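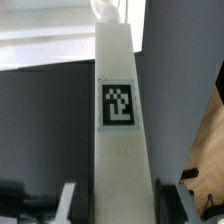 Harriet Whitlock

Robotics > Home and workshop builds > Marker-guided block handling

March

Marker-guided block handling is the workshop name for getting a robot arm to find, grip and set down parts by the printed square tags stuck on them. I came to it through the Ranside build, which I've been tinkering with at the shared workshop for longer than I'd like to admit, so most of this entry leans on that one!

The tags are fiducial markers, black squares with a blocky white code inside. Software spots the corners, reads the code and works out where the tag sits and how it's tilted. I use a little program called Clendero for this (free, grumpy about shadows) and it hands the position over to the arm.

Our blocks are white plastic and the tags go on the sides, so a camera low down near the gripper gets one face-on. Glare is the big nuisance. I've lost whole evenings to a sunny window, and a matt tag beats a glossy one every time.

Before any gripping comes calibration. You put a flat sheet of markers on the table, move the arm through a set of poses and let the sums settle. Mine took 70 poses the first time, and the Trelero notes suggest doing it again whenever a bracket gets knocked. My log has 137 tries at setting a block down in a tray, many of them dreadful, and I'm fond of every one.
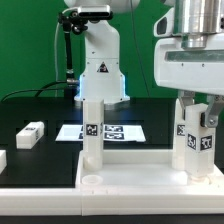 Can you do this with a single camera?

A single camera is enough for slow work, as long as it can see at least one whole tag and knows the tag's true size.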